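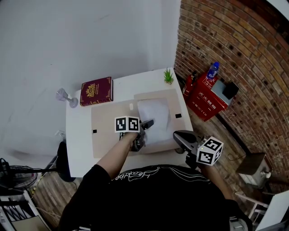
THE WHITE TABLE

When Macarena Mansilla moved her bookbinding lessons to Dustunbridge, she had money for one good table. She bought it white. Her old teacher, who had worked all his life on dark oak, found this choice very strange.

"On white I see every crumb of leather," she says. "I see it before it goes under the cover and makes a small hill there."

The room has pale walls, except one of brick, and the table stands in the corner where they meet. Macarena likes a corner. Things that are pushed to the back stay at the back, and a student with wide elbows cannot send them to the floor.

Her rule for the table is simple. A mat goes in the middle, and the work is done on the mat. The book that waits for its turn lies behind, closed. Old hardcovers with gold on the front are her favorite patients, and also the most difficult. The gold can be rubbed away by a careless sleeve in one afternoon.

For this reason she is strict about wrapping. She keeps 200 thin sheets on a shelf and smooths each one with the flat hand before a book is laid on it. A crease, she explains, can leave its line in soft cloth.

The course is called Prevetti, after the street of her childhood, and it takes 4 students at a time. In July they repaired a family cookbook of 845 pages, which came to them in two pieces and with a smell of onions. The spine took them nine evenings — the smell is still there.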